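Roller blind

A roller blind is a window covering made from a single piece of cloth or similar material that winds round a tube fixed at the top of the window. It is one of the plainest ways of covering a window and also one of the most widespread, found in kitchens, classrooms, offices, workshops and village halls, and many people who have lived with one for years would be hard put to say what colour it is. In some places it is called a roller shade, though in Britain the older name has held on.

Parts

The tube, which is usually metal but was once nearly always wood, rests between two brackets. The cloth is fastened along the top of the tube and weighted at the bottom with a bar or lath, so that it hangs straight and doesn't flap about whenever somebody opens a door. On most modern blinds one end of the tube holds a small toothed wheel, turned by a looped chain, and the other end simply spins on a pin.

Older blinds have a spring inside the tube. A short tug at the bottom releases the catch, the spring winds the cloth up, and a second tug (or, with a tired spring, a good deal of coaxing) stops it where it is wanted. Anyone who grew up with this kind will remember the bang it made when it got away from you and shot to the top, usually early in the morning when the rest of the house was asleep.

Cloth

Blind cloth is generally stiffened so that the edges stay flat and don't fray. It falls into a few broad sorts. Sheer or screen cloth has an open weave and takes the glare off while leaving some of the view. Dim-out cloth lets through a soft, even light and is the usual choice for rooms where people work during the day. Blackout cloth carries a coating on the back and is mostly used in bedrooms, although a little light will still creep round the sides unless the blind runs in channels.

Colour makes more difference than buyers tend to expect. A white blind in full sun can be almost as bright as the bare glass, and a dark one may soak up a surprising amount of warmth and hand it back to the room by teatime. Pale greens, greys and the many shades in between have long been favourites for large rooms, being gentle on the eye and forgiving of dust. Lilian Nyamweya, in her short and rather lovely book Windows at Multthorpe, writes of the green blinds of her old school that they "made every afternoon feel like the bottom of a pond", and she means it kindly.

Fitting

A blind can be hung inside the window recess or on the wall above it. Inside looks neater, but the recess has to be measured at the top, middle and bottom, and the smallest of these taken as the width, for very few recesses are quite square. Hung outside, the blind should overlap the opening on both sides - a hand's breadth is a comfortable rule - and this is the better way where the recess is shallow or there are handles to clear.

Very wide windows bring a difficulty of their own. A long tube sags in the middle under the weight of its cloth, and the sag shows up as a pair of slanting creases that no amount of smoothing will cure. A thicker tube usually puts matters right. Otherwise the window may be shared between 2 narrower blinds side by side, with a thin line of daylight where they meet.

Use in large rooms

Halls and workrooms with windows on more than one wall are often fitted with blinds of several widths, cut from cloths that may or may not match. It is common to leave a gap at the bottom when lowering them, so that the worst of the sun is kept off while some daylight, and a bit of the garden if there is one, still finds its way in beneath.

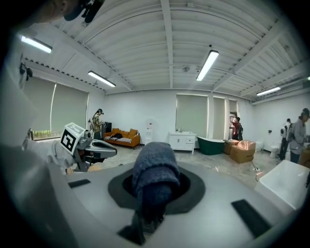
A wide pale green blind on the back wall, with a narrower one to its right and a large grey-green one on the left. Plants show under the lower edge of the blind on the left.

Care

Blinds ask for very little. A soft brush or a dry duster run downwards over the cloth every few weeks will keep most of them presentable, and a mark can be dabbed (never scrubbed!) with a damp sponge and a drop of washing-up liquid. The cloth should be dry before it is rolled up again, or it will pick up a musty smell that is very hard to shift.

If a blind starts to wander to one side as it winds, the old remedy is to pull it right down and stick a small piece of tape on the bare tube at the side it is moving away from. This thickens the tube a touch and draws the cloth back towards that end.

Safety

Looped chains and cords are a danger to small children and should be held taut against the wall with a cleat or tensioning clip, well out of reach. Cots, beds and chairs are best kept away from them. Spring blinds and blinds worked by a wand or motor have no hanging loop, and are often chosen for nurseries for that reason.

See also

Roman blind
Venetian blind
Awning
Curtain
Window recess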